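Drendoven Control Suite: Set-up Guide
Section 8. Teaching the planner where the two arms may meet

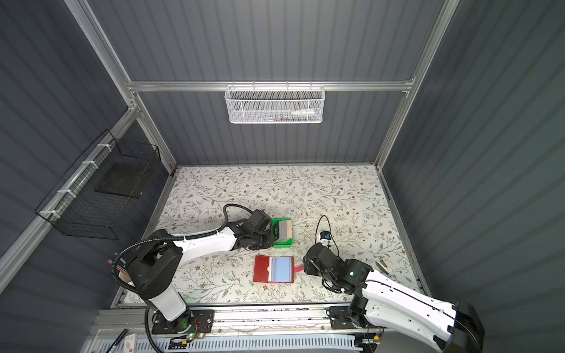 By now both arms should be homed and talking to the controller, so we can move on to the shared zone — the part of the table either arm may enter. Take your time with this one; a careful quarter hour now makes every later job much more pleasant.

1. Open Planner, then Zones, and choose New Shared Zone.
2. Jog the left arm to the far corner of the zone and press Mark. Do the same at the near corner with the right arm.
3. Set Clearance to 10 mm.
4. Press Check Paths and let all 392 test poses finish.

Note: Cable loops above the wrist are not part of the default arm model. Add them under Attachments, and be generous with the height.

Caution: If error 913 appears, both arms have claimed the zone at once. Press Hold, back one arm out by hand-jog, and only then clear the message.

When the check passes, save the zone and go on to Section 9.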